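Boltov rents out its hand-held grippers for home use

Boltov began renting its hand-held gripper kit to households in February, at $60 a week with a $200 deposit. Renters squeeze the grippers to pick up things around the house, the built-in camera records it, and the company sells the recordings to firms training robot arms. Send in 40 usable hours and the rental fee comes back.

"Usable" is the word to watch. Boltov decides what counts, and the terms don't say how. Mererid Morris, who rented a kit for six weeks, said she was credited with less than half of what she recorded and got no breakdown when she asked.

Product manager Aravind Kurup said clips are turned down mostly for poor lighting or hurried movements. He would not give a rejection rate.

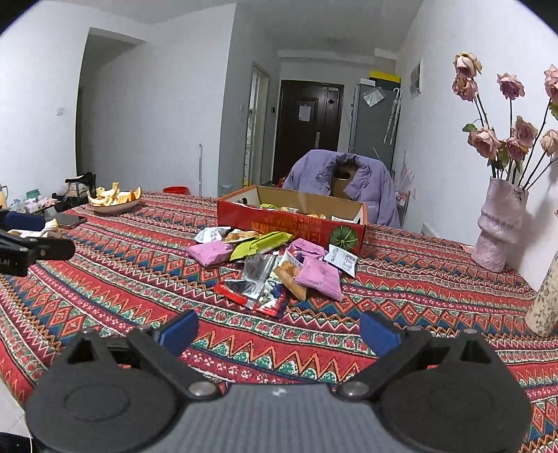 The company's pitch leans on real homes being better training material than lab benches, snacks and clutter included. That may be so. Boltov has published no test results, and Haltum, the one customer it names, did not reply to questions.

A cheaper plan is promised for renters who sign up for 6 months. The deposit on that one is refundable "subject to review," and Kurup could not say on Saturday who does the reviewing.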